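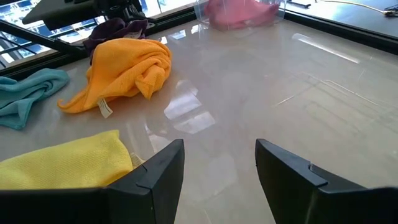
How often do households wash their cleaning cloths? Most of those in our survey washed them when they began to smell, and few kept to a fixed day.

3.2 Washing habits

Households in Grumeck and Yuen kept a laundry diary for 365 days. The diaries yielded 3,525 entries for cleaning cloths, which were coded by Damilola Ogundipe using the categories in Section 2. An entry was made each time a cloth went into the machine or was washed by hand.

Color mattered more than we had expected. Many households owned cloths in several colors, such as the orange, yellow and green ones in Figure 3, and gave each color its own room or task. Kitchen cloths were washed most often. Bathroom cloths were left for up to 14 days.

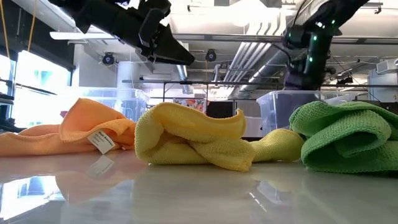 Households that sorted by color also tended to wash the cloths separately from clothing. Those that did not sort usually added them to a load of towels. Hand washing was rare in Yuen and more common in Grumeck, where fewer homes had a machine of their own. Entries that gave no room or task were left out of the comparison in Section 3.3.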